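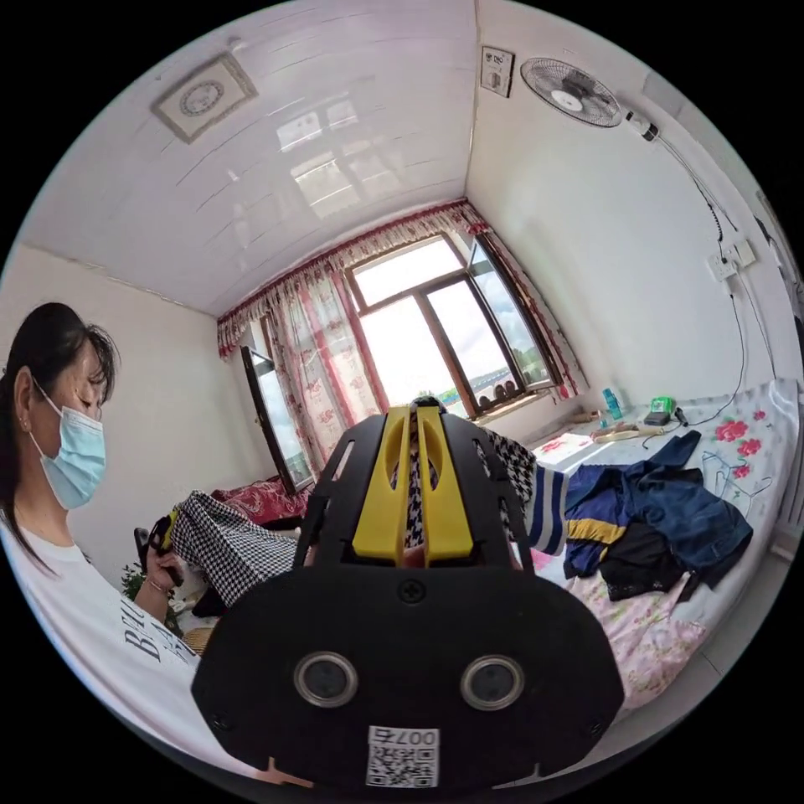
Naima Mahrous
007 back on my bench. fingers not closing square again. going to write down what I do this time so I stop relearning it every March

Naima Mahrous
symptom first. thick cloth fine, denim fine, anything thin slides out of one corner of the grip. trigger feels normal. width reading in Liltia says fully shut. it isn't

Naima Mahrous
step one, always, wipe the lenses. I know it's a finger fault. wipe them anyway. blower, then dry cloth, never the same cloth you used on the slide (did that once on 004, grease smear on both, whole afternoon of clips in the bin)

Naima Mahrous
step two, hold it up to the window, close the fingers on nothing. light coming through at the tips, none at the root. so they're splayed. could be the fingers, could be the carriage they sit on

Naima Mahrous
fingers off. one bolt each, they come up through the slot. mark left and right BEFORE you take them off. they look the same new but they wear differently and I've mixed them up enough times

Naima Mahrous
left one has taken a set. put it flat on the glass plate and it rocks. right one is fine. log says 3866 closes since the last pair went on, so no complaints really, Gerier only ever promised us "several thousand"

Naima Mahrous
changing both regardless. one new and one old gives you a grip that's grabby on one side and cloth twists as it closes. you'll chase that for days thinking its the operator

Naima Mahrous
while the fingers are off: slide rail. fluff. so much fluff. everything this unit touches is clothing and it all ends up in the rail. soft brush, tweezers for the corners, then a tiny bit of dry lube. tiny. wet oil and fluff make felt

Naima Mahrous
got asked why I don't just use compressed air. it pushes the fluff down past the encoder strip and then your width reading jumps. ask Iturcombe how they know that. they lost 2 units to it and posted them to me in a carrier bag

Naima Mahrous
new fingers on. do the bolts up loose, close onto a bit of card, THEN tighten with it closed. if you tighten them open they walk. this is the bit I forget every single time

Naima Mahrous
the card trick is from the old Mansour workshop, before it moved. their note just said "nip, shut, nip" and it took me a month to work out what that meant

Naima Mahrous
zeroing. fully open, hold, press, fully shut, hold, press. Liltia wants the shut value under 76 or it won't save. got 81. opened up, one bolt was proud, reseated it, got 71. saved

Naima Mahrous
then check the housing screws. finger tight plus a bit, no more. they go into plastic. if one spins forever do NOT put glue in it, put it in the tray with a note on and I'll fit an insert

Naima Mahrous
the long elongated holes in the fingers want a look too while your there. hairline cracks start at the round ends. run a nail along. anything catches, bin it. nothing catching on these, they're new, but get in the habit
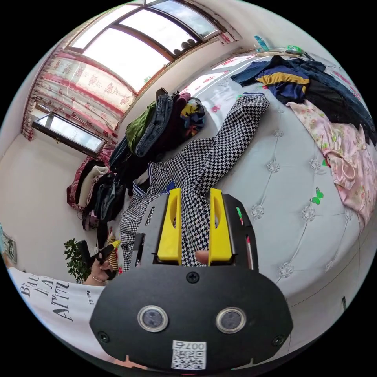 Naima Mahrous
bench numbers only tell you so much, what I want out of a repair is a pinch test on real fabric. card is stiff, it'll flatter a bad grip. so: thin to thick, shut on it, tug it sideways, then tug it down. watch the tips while you do it. and keep your own fingers clear of the cloth when you judge it, there's a fingertip right in against the fabric between the yellow plates and a fingertip can hold up a grip that would've dropped it. small checks like that houndstooth are handy by the way, if the cloth is creeping you see the pattern lines shift well before it lets go

Naima Mahrous
if it creeps at one corner: back to the card, loosen, reseat. if it creeps evenly: pads or trigger spring. don't touch the spring unless you've ruled out everything else, it's horrible to get back in

Naima Mahrous
someone replied asking about camera recalibration after a finger swap. not needed if you never loosened the front. needed if you did. if you can't remember whether you did, you did

Naima Mahrous
label check, nearly forgot. the code near the bottom edge has to scan. it's where your palm rubs on some people so it goes before anything else does. quick scan, if it takes more than a couple of goes print a fresh one. I have a roll in the drawer, and yes it goes on upside down when you're holding the unit, thats how the others are, leave it

Naima Mahrous
how often: fluff out of the rail at the end of every day on clothes. proper strip and brush every 400 closes or so. bolts at the same time. nobody does the 400 one, me included, hence this thread

Naima Mahrous
parts used for anyone keeping the sheet: one pair fingers (Gerier, yellow), no screws, no spring. time was just under an hour incl. tea and looking for the tweezers

Naima Mahrous
tweezers were in the 009 case. please put them back in the lid pocket. the LID pocket

Naima Mahrous
Iturcombe asking if the old right finger is any good as a spare. yes, bagged it, wrote R and the close count on the bag. don't pair it with a new left. see above

Naima Mahrous
edit to the zeroing one, I said press after shut, it's hold for the beep and then press. if you press early it saves the open value twice and the width goes flat. doing 009 next, its slide is gritty and I don't like the noise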